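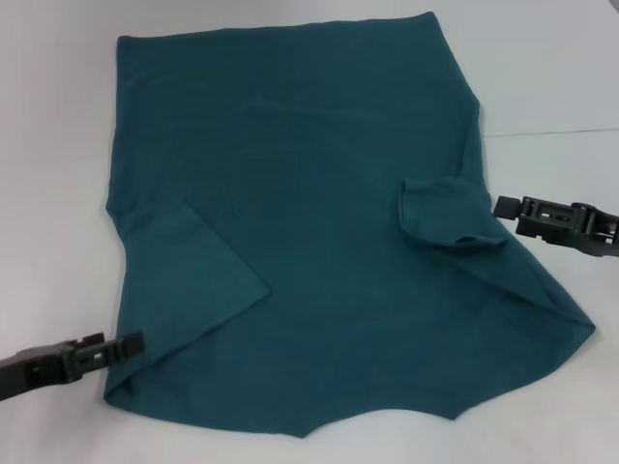

One of our regulars at Kedenmont told us in the spring that she had stopped buying school clothes new altogether, and that she wished the exchange had been open when her eldest was small. We have had a good many remarks of that sort since we last wrote, and it seemed right to start with one of them.

Kedenmont Clothes Exchange
Progress report to the Hutiler Fund, 13 Sep 2019

Since January we have passed on some 4000 garments, and 554 households are now signed up. The move out of the church room and into the old shop on Arko Street was slower than we had hoped — the electrics needed more doing to them than the survey suggested, and we lost the best part of a month — but the extra space has made a great difference. People can now bring a pushchair in without having to reverse out again!

Cotton tops and children's trousers go fastest. Winter coats are still our weak spot, and we would dearly like more of them in the larger sizes before the cold sets in. We have asked Sisodia Laundry whether they might pass on unclaimed items, and they are thinking it over.

The mending evenings, which your grant pays for, have been fuller than we planned. We had allowed for 90 places over the year and they had all gone by the end of June, so we added a second table and borrowed two more sewing machines. Zips remain everyone's least favourite job.

On money, we are £400 over on the fitting out, nearly all of it the electrics, and £400 under on publicity, as the leaflets were printed for us free of charge. We would be glad of your agreement to move the one across to the other. The full accounts are attached, with the receipts in date order this time.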